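Food Materials and Equipment
Handout 6: Cooking with Steam
Wednesday, May 8, 2019

Read this before the kitchen session. The worksheet at the back of the Celen packet goes with it and is due at the start of next class.

1. What steam does

Water boils at 212 degrees F at sea level. Once it is boiling, more heat from the burner does not raise its temperature. The extra heat goes into turning liquid water into vapor. That takes a lot of energy, more than five times what it takes to bring the same water from ice cold up to the boil.

When the vapor touches something cooler than itself, it turns back to liquid and gives that energy up. This is why steam cooks quickly even though it is much cooler than an oven. You can put your hand into a 400 degree oven for a moment without harm, but a jet of steam from a kettle will burn you at once. Dry air carries little heat and passes it on slowly. Steam condensing on skin passes it on very fast.

Remember the term for this: latent heat of vaporization. It will be on the final.

2. Steam compared with other methods

Boiling. Food sits in the water. Sugars, salts and some vitamins move out of the food and into the pot. Movement of the water can break up soft items such as dumplings and fish.

Steaming. Food sits above the water. Losses are smaller and the food stays still. There is no browning, as the surface never gets hot enough for it.

Roasting. Dry heat. Surface moisture is driven off first, then the surface temperature climbs and browning starts. Times are longer for the same thickness.

Pressure cooking. Steam again, but in a sealed vessel. Raising the pressure raises the boiling point, so the food cooks at a higher temperature. We cover this in the next unit.

Altitude matters in steaming for the same reason pressure does. At 5,000 feet water boils near 203 degrees F. Recipes written at sea level will run short up there, and steamed breads are usually the first thing to show it.

3. Condensation and the lid problem

Steam condenses on the lid as well as on the food. With a flat metal lid the water gathers into drops and falls. On vegetables this makes no difference. On buns and sponge cakes it leaves wet, sticky pits in the top.

Ways around it:

Wrap the lid in a cloth, with the corners tied up over the handle and away from the burner.
Use a domed lid, so that the drops run down to the side.
Use a lid made of something that takes up water and lets a little vapor through.
Tilt the lid slightly for the last few minutes. This wastes heat but is common in home kitchens.

In the Gestness reading, skip the part on glass lids. The table there is printed with two columns switched and we will go over it in class.

4. Vessel materials

Stainless steel. Easy to clean, does not hold odors, lasts for decades. Conducts heat well enough that the wall gets as hot as the steam. Drips.

Aluminum. Lighter and cheaper than steel. Conducts very well. Can discolor if acidic food sits on it.

Silicone. Folds flat. Poor conductor. Can pick up the smell of strong foods.

Bamboo. Light, poor conductor, takes up some moisture. Needs to be dried fully after use or it will grow mold. Should not go in a dishwasher.

You should be able to explain why a poor conductor is an advantage in a side wall. The outside of the wall is in room air. If the wall carries heat well, its inner face stays cooler than the steam and vapor condenses there, so heat is lost through the side that could have gone into the food. If the wall carries heat badly, less is lost.
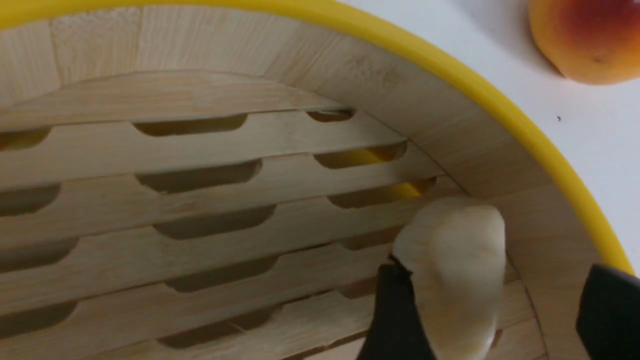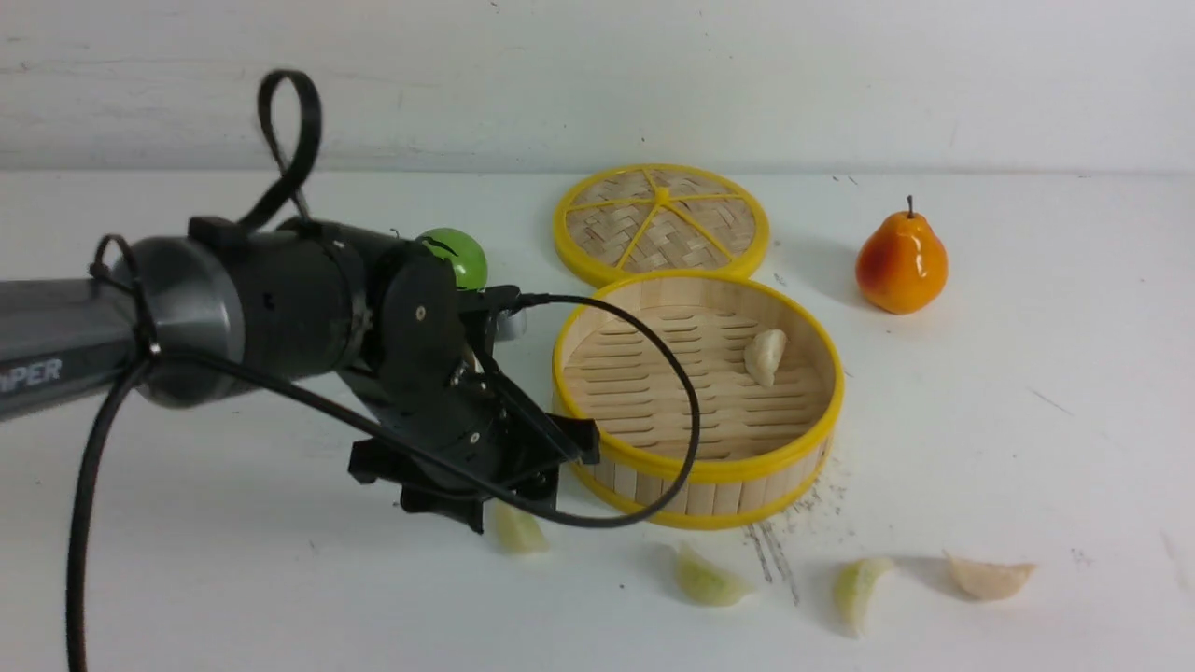

Heat loss through a wall depends on four things: the area of the wall, its thickness, the conductivity of the material, and the temperature difference across it. Double the thickness and you halve the conduction loss, other things being equal. In the worksheet you will do this for a steel wall and a bamboo wall of the same height and diameter. Treat the bamboo wall as a single solid layer, even though the basket in the first picture has a wall of narrow vertical strips pressed tightly together. Joints between strips add a small extra resistance, and we are leaving it out. Leave out any rim or binding too. The floor is a separate question. Its job is to let vapor up, so what matters there is the open area between the slats, and conductivity hardly enters into it.

5. Stacking

Baskets can be stacked over one pot. Steam enters at the bottom and loses some of its heat at each level, so the lowest level cooks fastest. Put the thickest or densest food there. If everything is the same size, swap the levels halfway through.

Stacking only works if each floor lets enough vapor past. A floor covered edge to edge with paper will starve the level above it. Use paper with holes in it, or cabbage leaves with gaps between them.

6. Water level

Too little water and the pot boils dry. Too much and it bubbles up into the food. Leave at least an inch between the surface and the lowest floor.

To estimate how much you need, use the rate from your own burner. In the Karkard exercise the burner boils off 200 grams of water in ten minutes. A thirty minute steam at that rate uses 600 grams. Add a margin and start with a kilogram. If you top up partway through, use boiling water so the steam does not stop.

7. Safety

Turn the heat off before you lift a lid. Open it on the side away from you, so the steam leaves toward the back of the stove. Long sleeves or a dry mitt. A wet mitt carries heat straight through and is worse than it looks.

Steam burns go under cool running water right away. Tell the instructor, even if it seems minor.

8. For next class

Read Dwivedi, the chapter on moist heat, up to the section on pressure vessels.
Finish worksheet problems 1 through 5. Show units on every line.
Problem 6 is optional and is worth extra points only if the first five are complete.

Terms to know: latent heat, condensation, conduction, thermal conductivity, saturated steam, boiling point elevation.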